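Zenance Teleoperation Work Package
Progress report to Estano, period ending June

1. Summary

Collection of remote-controlled demonstrations for the bin task continued through the period. The target of 300 accepted episodes was not met; 242 were recorded and 186 passed review. The shortfall comes mostly from a change to the control mapping partway through the period, after which earlier episodes had to be checked again for lag between operator input and arm motion.

2. Task and setup

The task is single-block picking from a metal bin with rectangular blocks in mixed orientations. The operator drives the KUKA arm from the Surdu station and has the fixed camera view only. Direct line of sight was ruled out in the April plan so that the operator works from the same view the policy will receive. Hand guiding is kept for teaching the approach pose and is not part of the recorded data.

The bin is clamped to the table and its position is checked against tape marks at the start of each session. Block layout is reset by hand between episodes. Operators are asked to vary the angle of the blocks and to place at least one against a wall.

3. Results

Of the episodes that failed review, most fall into two groups: dropped control packets, and grasps where the operator corrected more than twice before closing. The second group is being kept separately. Bernel has asked for it as recovery data and will report on its use next period.

Blocks lying against a wall remain the slowest case. Mean episode time for these was 59 seconds, well above the open-floor case. Depth is hard to judge from the camera when the gripper and its cables cover the target block, and operators tend to stop and back off before the final descent.
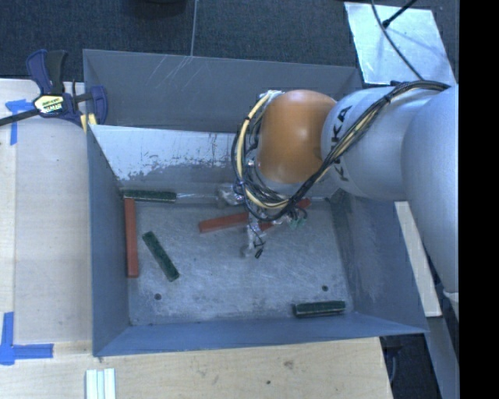

4. Open issues

Cable routing at the wrist. The present loop hides part of the bin floor in some poses. A shorter run is on order, and the joint limits used for teleoperation will be reviewed once it is fitted.

Control lag. Timestamps from the Surdu station and the arm controller are now logged against one clock. Spot checks are within tolerance, but a full-session test is still outstanding.

5. Next period

Complete the remaining accepted episodes, with priority on wall cases. Deliver the reviewed set to Bernel in the agreed format. No change to budget is requested.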